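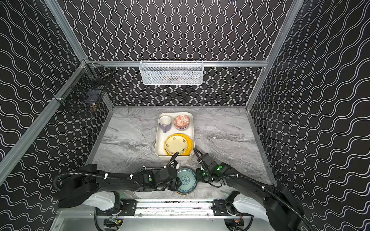

Speaker notes: tray clearing at Tovomton, what changed for the wash-up staff

Opening (keep short)

Thank Huia Rewi for the invitation. Say which site: the canteen kitchen at Tovomton, return side only. Findance paid for the trial; Krasniqi did the installation. I have no stake in either.

Point 1. The task

A returned tray carries crockery in any order. On the slide there is a mug, a small bowl and two stacked plates, one with a wavy rim. Two arms work on it from the front. The left gripper is at the front rims of the stack. The right one is beside the corner of the tray, near the surface.

Stacks are the hard part. A person slides a thumb between two plates without looking. The arm has to find the rim first, and rims differ. Let the audience look at the plates before moving on.

Point 2. What the job was

Before August, one person stood at the return hatch for the full service and cleared by hand. Complaints on record: wrists, shoulders, wet sleeves, noise. Nobody asked to keep the hatch. Several people did ask to keep the hours that went with it.

Point 3. What the job is now

The hatch post has become a minding post. The minder loads trays, clears stops and takes out anything chipped. Stops come in clumps, mostly at the end of lunch. Amra Gashi kept a notebook of them for 20 shifts, and her notes were more use to us than the machine log, which records that the arm stopped and leaves out why.

Read her entry aloud: "Plate held, would not let go. Pressed reset. Queue to the door."

Pause here. Take a question if there is one.

Point 4. Pay and grading

Minding was first graded the same as clearing. Borislav Stan raised it with the kitchen manager on the grounds that a minder is expected to judge a fault and a clearer was not. The grade went up by one step after 5 weeks. Do not give the pay figures; they are not ours to give.

Training was 2 mornings. Staff said the second should have been held during a real service. I agree with them.

Point 5. What we got wrong

The stop button was placed for a tall person. Breaks were planned around the machine, so the minder ate alone. Mixed crockery was treated as a nuisance to be bought out, and there was a proposal to replace all of it with one pattern. Despina Bošković objected that the old plates still had years in them. They stayed.

Closing

Three requests to anyone planning the same: grade the new post before the arms arrive, put the fault notebook in the budget, and ask the late shift as well as the early one. Then questions. If asked about Divov, say their trial is separate and I have not seen it.

Notes dated 30 October 2022 | Contact: Huia Rewi, programme desk | © Tovomton | Back to top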